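釉薬ノート 6月 灰釉の縮れと平皿の反り

朝、窯出し。扉を開けたときの温度計は手で触れる程度まで下がっていた。前回は待ちきれずに早く開けて貫入が増えたので、今回は昼食後に焼き上げて一晩そのまま置いた。コーン8は先が棚板に届く手前で止まっている。上段のほうがよく倒れていて、下段は少し立っている。いつもの癖のとおり。

今回の目的はふたつ。灰釉の縮れがどこから来るのかを切り分けること。それからエトベリ向けの平皿の反りを減らすこと。先に灰釉。

灰釉の縮れ

土はポヴスの白と赤。素焼きの温度は変えていない。釉はいつもの木灰と長石の合わせで、長石だけをインガの新しい袋に替えたものと、古い袋の残りで作ったものを並べた。どちらも乾燥原料で100グラムずつ計り、同じ日に水を入れ、同じふるいを通した。

結果。新しい袋のほうは口縁の角で釉が切れて、玉になって内側へ寄っている。古い袋のほうは角が薄くなるだけで切れない。白土でも赤土でも同じ傾向だから、土は外してよいと思う。ただし赤土のほうが切れたところの土が濃く焦げて見えるので、同じ程度の切れでも目立つ。見た目の印象で点をつけると赤土に不利になる。次からは切れた幅を定規で測って書くこと。

カルワマカさんの意見では、長石そのものよりも粒の細かさではないかとのこと。新しい袋は手で触ると確かに粉がきめ細かく、水に入れたときの沈みも遅い。細かい原料は乾くときに縮むから、厚がけすると乾いた段階でもう筋が入る。そう言われて残りの試験片を見直したら、窯に入れずに取ってあった分の角に細い筋があった。焼く前から切れていたことになる。焼成の問題として考えていたので、乾いた釉面をルーペで見る手順が抜けていた。

対策として考えられるもの。釉を薄めてかける。素地の角を丸める。長石の一部を粗いものに戻す。乾いたあとに指の腹で筋をこすって埋める。最後のは量産では手間だが、見本には使える。ソコルさんは糊剤を少し足すほうが早いと言っている。糊剤は以前、夏場に腐らせてひどい匂いになったことがあり、気が進まない。入れるなら使い切る量だけ溶く。

薄めたときの発色も気になる。灰釉は薄いと茶色が勝って、緑がほとんど出ない。見本として先方に渡したのは溜まりの緑が見える皿なので、薄がけに逃げると話が変わってしまう。まず角を丸めるほうから試す。

鉄釉

ついでに入れた鉄釉はよかった。グドロンの弁柄を使ったもの。口のところが柿色に抜けて、胴は黒。下段に置いたほうが艶がやや鈍いが、自分はそちらのほうが好み。アヤラさんは上段の艶のあるほうを推している。どちらも縮れなし。棚板への流れもなし。高台の際を広めに拭いたのが効いたのか、もともと流れにくいのかは、拭き幅を変えていないので判断できない。

弁柄は計る前に必ず乳鉢で当たること。前に袋から直接入れたとき、赤い点が残った。今回は点なし。使った刷毛と乳鉢は鉄専用の棚に戻した。白釉の容器のそばに置かない。

平皿の反り

エトベリの皿は、生の状態では縁まで平らなのに、焼き上がると縁の一か所が持ち上がる。机に伏せて指で押すとかたかた鳴る。持ち上がる場所を皿ごとに鉛筆で印をつけて比べたところ、窯の中の向きとは揃わなかった。窯のどこかが特別に熱いせいにしていたが、それでは説明がつかない。

サファヴィさんが型から外すときの持ち方を見ていて、手前の縁を先に起こしているのではないかと指摘した。自分ではまっすぐ返しているつもりだったが、やってみせたら確かに手前が先に浮く。生の板は一度曲げると、平らに戻しても焼くと曲げた側へ戻ろうとする。教科書にも書いてあることで、知っていたのにやっていた。型と皿を板で挟んで、まとめて返す方法に変える。

乾燥も見直した。縁が先に乾いて中心が遅れると、それだけで反る。縁に細く切ったビニールをかけ、中心は開けておく。上に軽い石膏板を載せたものと載せないものを作って比べた。石膏板を載せたほうは平らに乾いたが、中心にうっすら布目が残った。挟んだ布が粗すぎた。目の細かいさらしに替える。

乾いた皿の重さは、よくできたもので276グラム。縁を薄く削りすぎたものはそれより軽く、焼いたあとの反りも大きい。重さだけで決めるわけではないが、削りの加減を合わせるときの目安になる。削る前にまず基準の皿を手に持つこと。数字を見てから削るより、手の感覚のほうが揃う。

焼成の記録

素焼きのあと、釉がけをしてから丸一日置いた。焙りは扉を少し開けて4時間。厚みのある鉢が混じっていたので長めにとった。その後は扉を閉め、色見穴の栓は途中まで開けておいた。酸化のまま上げ、最後に少し引っ張って止めた。引っ張る時間は前回より短い。灰釉の流れを抑えるため。その分、下段が足りない感じになった。棚組みで下段の支柱を高くして、空きをとったほうがよいかもしれない。

棚板の裏に剥がれかけた土が見つかった。次の窯詰めの前に全部の裏を撫でて確かめる。アルミナの塗り直しも必要。古い塗りの上に重ねると浮くので、浮いたところを落としてから塗る。粉が舞うのでマスク。

櫛目の見本

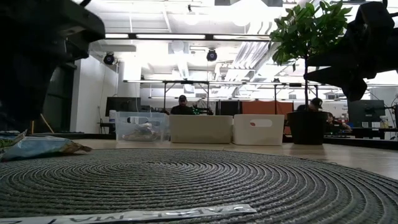

櫛目の皿は、線の間隔をどう取るかで話が止まっている。ワアカさんは轆轤をゆっくり回して中心から縁へ渦に引きたいと言い、自分は輪をひとつずつ閉じるほうが釉の溜まりが読みやすいと思っている。手前に敷いてある灰色の丸いマットは太い縄を渦に巻いたもので、うねがはっきり立っていて、話の材料にちょうどよかった。あのくらい山と谷の差があれば、谷に灰釉が溜まって緑が出て、山は茶に抜けるはず。ただし縄は断面が丸いから山も丸い。櫛で引くと山の先が尖って、そこで釉が切れる。さっきの縮れと同じ話になる。櫛の歯を丸くやすって、引いたあとに濡らしたなめし革で軽く撫でれば近い形になると思う。

櫛は竹と、古い鋸の刃を切ったものの両方を試した。鋸の刃は線が鋭く、土のかすが縁に立つ。かすは半乾きで払うと粉になって溝に残るので、硬くなるまで待ってから刷毛で払う。竹は最初のうちはきれいだが、砂気のある赤土ではすぐ減る。減った歯の跡はだらしなく見えるけれども、釉をかけたあとはむしろ落ち着く。見本は竹で作ることにした。

引くときの土の固さも大事。柔らかすぎると櫛が土を引きずって輪がずれる。固いと歯が跳ねる。指で押して跡が浅く残るくらいで始めた皿がいちばん揃っていた。朝に挽いたものは、午後の風のない時間に引くのがよい。扉を開け放した日は縁だけ先に固くなり、縁近くの線が浅くなった。

渦にするか輪にするかは、両方を同じ釉で焼いて先方に選んでもらう。自分の好みで先に決めない。中心の始末は渦のほうが難しい。櫛を下ろした跡が残る。ワアカさんは指で押して小さなくぼみにすると言っているが、そこに釉が溜まりすぎると、食器として刃物やフォークを使ったときに引っかからないか心配。焼けたら実際にフォークで擦ってみる。

次の窯まで

角を丸めた試験片を白土と赤土で作る。釉は新しい長石のみ。厚みは針で刺して測り、かけた直後に書きとめる。乾いたらルーペで角を見る。筋があったものも捨てずに焼く。焼いて塞がるのかどうか知りたい。

平皿は板で挟んで返したものだけを窯に入れる。印は裏に針で彫る。鉛筆は消えるので、今回も一部がどれだったか分からなくなった。

櫛目の見本は渦と輪。中心のくぼみあり、なし。釉は灰釉だけにする。鉄釉も見たいという声はあるが、まず灰釉で形を決める。

インガに袋の粒度が変わったか問い合わせる。カルワマカさんが電話してくれる。袋の番号は釉薬棚の扉の内側に控えを貼った。

釉薬室の流しの沈殿槽、上まで来ている。アヤラさんと明日の朝、作業の前にさらう。

追記、夕方。灰釉の皿のうち貫入の入ったものに水を張って置いた。裏に染みはまだ出ていない。明朝もう一度見る。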